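How to make a written submission on a proposed ward boundary change

Medthorpe Council — Governance Guides
Last updated 5 July 2023

Scope

This guide covers written submissions on ward boundary proposals under the Medthorpe representation review. It does not cover planning objections, petitions or questions on notice, which have their own forms and closing dates.

The current proposal moves the line between Ultisik Ward and Jenel Ward from the rail corridor to Tikkanen Road. The rail corridor has been the boundary since 1934. Any elector or ratepayer in either ward may lodge a submission, as may a business or incorporated association with an address in the municipality.

Before you start

You will need:

the consultation paper, including Map 2 (existing wards) and Map 3 (proposed wards)
your residential or ratepayer address as it appears on the roll
the reference number printed on the cover of the consultation paper

Download the June version of the paper. The earlier draft used different paragraph numbering, and submissions that cite it are difficult to match to the final text.

Step 1. Identify the change that affects you

Open Map 3 and find your street. The shaded area marks properties that would move from one ward to the other. If your property is outside the shaded area you may still lodge a submission, but state this in the first paragraph.

Note the paragraph of the paper that deals with your area. Tikkanen Road is covered in paragraphs 140 to 151. Paragraph 155 covers the naming of the wards and is treated as a separate matter.

Step 2. Select your grounds

The review panel assesses each proposal against the criteria in Part B of the paper:

the number of electors per councillor
communities of interest
physical features and clear, recognisable boundaries
likely population change before the next general election

A submission does not have to address all of these. It should name the criterion it relies on. General statements about the performance of council, the conduct of a councillor or a political party fall outside the criteria and carry no weight in the assessment.

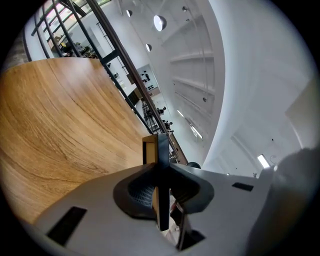
Communities of interest is the criterion most often cited and the one most often left unsupported. Give particulars: the school catchment, the shopping strip, the bus route, the sporting club, the drainage scheme. State which side of the existing and proposed lines each one falls on. If a service draws from both sides, say so.

Step 3. Draft the submission

Set it out in this order:

Heading — the reference number and the words "Ward boundary submission"
Position — support, oppose, or support with changes
Grounds — one numbered paragraph per point, each citing the paragraph of the paper it responds to
Alternative — the line you would prefer, described street by street
Hearing — whether you wish to speak at the public hearing

Describe an alternative line by road centreline, creek or rail reserve. Avoid lot boundaries, which change on subdivision. A marked-up copy of Map 3 may be attached but does not replace the written description. Where the two differ, the panel will use the written one.

Step 4. Check the privacy setting

Submissions are published in full with the name and suburb of the author. Street addresses, phone numbers and signatures are removed by staff before publication. To have your name withheld, tick the box on the cover sheet and attach a short reason. Anonymous submissions are not accepted.

Step 5. Lodge

Lodge by the online form, by post, or over the counter at the civic centre. The form accepts PDF and plain text. Posted submissions must be received by the closing date; a postmark is not sufficient.

An acknowledgement is issued with a receipt number. Keep it — it is required to amend or withdraw the submission, and to confirm a speaking time.

Amending a submission

Amendments are accepted until the closing date. Send the complete revised text and quote the receipt number. The revised text replaces the original, and only the later version is published.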